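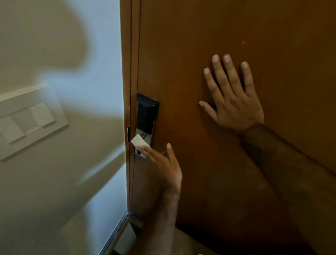
Second life for the roadside motel

For years the old motels along the highway into Peltcombe were the part of town you drove past with the windows up. Two had closed, one was storing boat trailers, and the fourth rented by the week to whoever was working on the dam. Now people are living in them, with leases and letterboxes and tomato plants on the balconies, and it might be the most interesting thing happening in regional housing at the moment.

The biggest of the conversions is Pretora, a two-storey block from the seventies that reopened in February as small rental flats. Every second wall was knocked through, so two motel rooms became a proper one-bedroom home with a kitchen where the spare bathroom used to be. The plumbing was already there, stacked neatly floor above floor, and that is the beauty of the whole idea. A motel is a building full of wet areas, car spaces and front doors. Turning an office tower into flats means dragging pipes across enormous floors and working out how to get daylight to the middle. A motel room has a window at one end and often a bit of lawn at the other!

Rents at Pretora start at 366 dollars a week. That isn't cheap by the standards of ten years ago, but a two-bedroom weatherboard in Peltcombe now goes for well over 400, if one comes up at all. When the flats were first advertised, the agent took 907 enquiries, many of them from people already working in town: aged care staff, apprentices, a couple of teachers driving in from the coast each morning. Plenty of them were on their own and had been paying for bedrooms they never slept in.
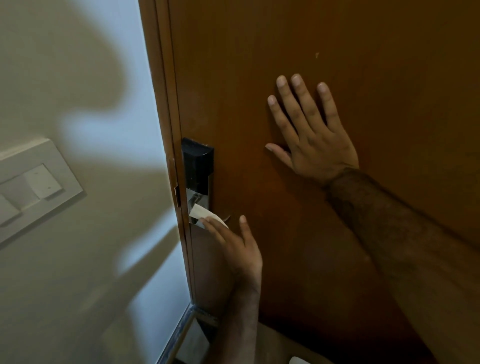 A card-reader lock on a timber door.

The money side is just as intriguing. Builders have been saying for a while that detached houses in country towns barely stack up. Trades are booked out, timber and concrete have to come a long way, and banks get nervous when the finished house is valued at less than it cost to put up. Conversions dodge a good part of that. The slab is down, the roof is on, and the crew can work through winter without losing days to rain.

There are catches, of course. Old motels were built for people staying a night or two, and the walls between rooms can be thin enough to follow next door's television. Fire separation has to be brought up to the residential code, and asbestos in the eaves is close to a certainty. At Wustel, further up the line, a similar scheme stalled for most of a year over parking – the council wanted more bays per flat than the motel had ever needed per room. It has since been approved, with a bike shed and a slightly smaller laundry.

Further west, the Ramasamy project is going bigger again, joining two neighbouring motels around a shared garden and keeping the kidney-shaped pool. I'm delighted about the pool. The plans went on display on Mon 27 July and submissions are open for another fortnight.

How far could it go? Industry people I spoke to put the number of tired or empty motel rooms across the inland towns at almost 3000. Pair them up and you lose half straight away, and some will be on flood land or too far gone to save. It still leaves a lot of homes, in places where a dozen new rentals can decide whether the hospital fills its night roster.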